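7/21/18 更新

# Ikis 2段ワイヤーバスケット(ホワイト)

いつもプラミレック(Pramireck)のキッチン収納ページをのぞいてくださって、ありがとうございます。長らくお待たせしてしまった「Ikis」の2段バスケットが、ようやくまた店に並びました。入荷のお知らせをとお声がけくださっていたみなさま、ずいぶん気をもませてしまってごめんなさい。今回は前より多めに取りましたので、どうぞゆっくり読んで、ゆっくり考えてくださいね。

はじめての方のために少しだけご紹介させてください。Ikisは、細い白いワイヤーを格子に組んだ四角いバスケットです。横長で、上の角がまるくなっていて、中に白い平らな棚が上下に入っています。ただそれだけの、ほんとうに素直なつくりの道具なのですが、台所に置いてみるとこれがなんとも具合がよくて、店の者も何人かが自宅用に買って帰りました(在庫が減った原因の一部はこちらにあります……)。
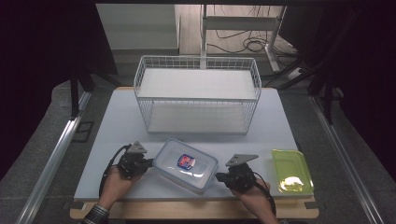
お客様からいちばんよくいただくのが「うちの台に置いて、大きすぎませんか」というご質問です。幅300mm、奥行181mmですから、調理台の奥にすっと寄せておけば、手前で野菜を切ったり、お皿を広げたりする場所はちゃんと残ると思います。とはいえ台所の広さはお宅によってほんとうにさまざまですので、新聞紙を同じ大きさに切って、置きたいところに一日ほど敷いておくのをおすすめしています。朝のばたばたした時間にじゃまにならなければ、まず大丈夫です!

色は白だけです。黒や真鍮色のご希望もときどきいただくのですが、いまのところ予定はございません。白いワイヤーは、白い台や白い壁の前ですうっと目立たなくなるのがうれしいところで、中に何を入れたかもひと目で分かります。反対に、散らかっているとそれも丸見えになってしまうので、わたしなどは来客の前だけ大あわてで並べ直しています。

## 上の段と下の段の使い分け

決まりはありませんので、お好きなようにお使いください。ご参考までに、店の休憩室ではこんなふうにしています。

- 上の段:お茶の缶、ふりかけの小袋、毎日さわるもの
- 下の段:保存容器、乾物の買い置き、ときどき出すもの
- 天気の悪い日:乾ききらないふきんを、ふちにちょっと掛けておく

上の段は高さのちょうど中ほどにあって、ほぼ幅いっぱいに広がっています。下の段はバスケットの底を兼ねていますので、背の高い瓶は入りません。ここはご注文の前に一度だけご確認いただきたいところです。醤油の瓶を立てて入れたい、というお問い合わせには、いつも申し訳ない気持ちで「寝かせれば……」とお答えしています。寝かせた醤油はあまりおすすめできませんけれども。

あまり重いもの、たとえば米の袋や鋳物の鍋などはご遠慮ください。ふつうに食料品や布ものを入れていただくぶんには、気をつかわずにお使いいただけます。

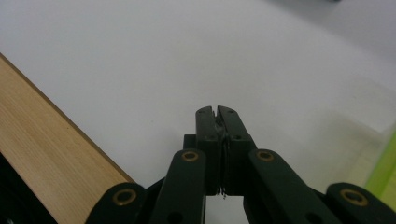
## あわせてお使いいただくもの:保存容器 Juster

Ikisといっしょに買われる方がとても多いのが、ふた付きの保存容器「Juster」です。ほんのりくもった透明の長方形で、ふたはパチンと留めるタイプ、ふちには細い青のラインが通っています。青といってもごく淡い、少し灰色がかって見えることもある色で、白い棚に並べたときにこのラインだけがすっと見えるのが、個人的にはたいへん気に入っています。

ふたに小さなラベルシールが貼ってありますが、お使いになる前にはがしていただいて構いません。角のほうからゆっくり、少しあたためてからはがすときれいに取れます。残ってしまったときは食用油をちょんとつけて、しばらく置いてからふき取ってみてください。わたしは面倒がって貼ったまま使っているものもあります。見慣れてくるとそれはそれで目印になるのですよね。

容器がくもった透明なので、中身はぼんやりと見えます。色の濃いおかずなら外から見当がつきますが、切り干し大根とひじきの「ひじき抜き」のような淡い色同士になると、もうさっぱり分かりません。作り置きをたくさんなさる方は、マスキングテープに日付だけでも書いて貼っておくと安心です。 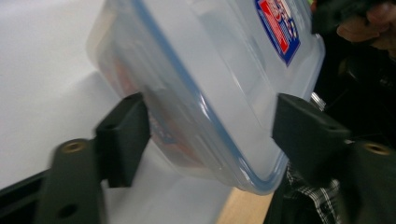

洗うときは、ふたのふちのところをやわらかいスポンジでなぞるように洗ってください。たわしやクレンザーですと細かい傷がついて、くもりが増してしまいます。トマト味のものやカレーを入れた日は、洗う前にぬるま湯を張ってしばらく置いておくと、色もにおいもずいぶん違ってきます。それでも色が移ってしまったら、以後はカレー専用ということにして、かわいがってあげてください。

## トレーについて

浅いトレー「Salminen」の黄緑も、同じ日に入荷しています。もともとは水切り用に仕入れたものなのですが、下ごしらえの野菜をのせたり、郵便物をまとめておいたり、みなさん思い思いの使い方をしてくださっているようで、お便りを読むのが楽しみになっています。白いバスケットのとなりに置くと、この黄緑がぱっと明るくて、台所がちょっと春めきます。こちらは別売りです。

## 商品の詳細

| 項目 | 内容 |
|---|---|
| 品名 | Ikis 2段ワイヤーバスケット |
| 色 | ホワイト |
| 幅 | 300mm |
| 奥行 | 181mm |
| 価格 | 3248円(税込) |
| 付属品 | なし(容器とトレーは別売り) |

## お手入れのこと

ふだんは固くしぼった布でふくだけで十分です。格子の交わるところに粉ものやほこりがたまりやすいので、気になってきたら使い古しの歯ブラシでくるくるとこすってあげてください。水洗いもできますが、ぬれたままにしておくのはあまりよくありません。洗ったあとは乾いた布で水気を取り、風の通るところで乾かしてから棚に物を戻してくださいね。

ざらざらした台の上で引きずると、ワイヤーの底がすれることがあります。動かすときは両手で持ち上げて、やさしくおろしてあげてください。

## お届けとご返品

在庫のある分は、ご注文の翌営業日に発送しています。バスケットと容器をいっしょにご注文いただいた場合は、容器をバスケットの棚におさめて、ひと箱でお送りします。箱が小さくて済みますし、開けたときに「もう並んでいる!」と喜んでくださる方もいらっしゃるので、できるだけこの詰め方を続けたいと思っています。別々の包装をご希望でしたら、備考欄にひとことお書き添えください。

未使用のものに限り、到着から一週間のあいだはご返品をお受けしています。思ったより大きかった、白の感じが違った、という理由でももちろん構いません。まずはメールでご連絡をお願いいたします。

次の入荷は11月の予定です。容器のJusterだけは、その前に少し追加で入ってくるかもしれません。入荷のお知らせをご希望の方は、ページ下の登録欄からどうぞ。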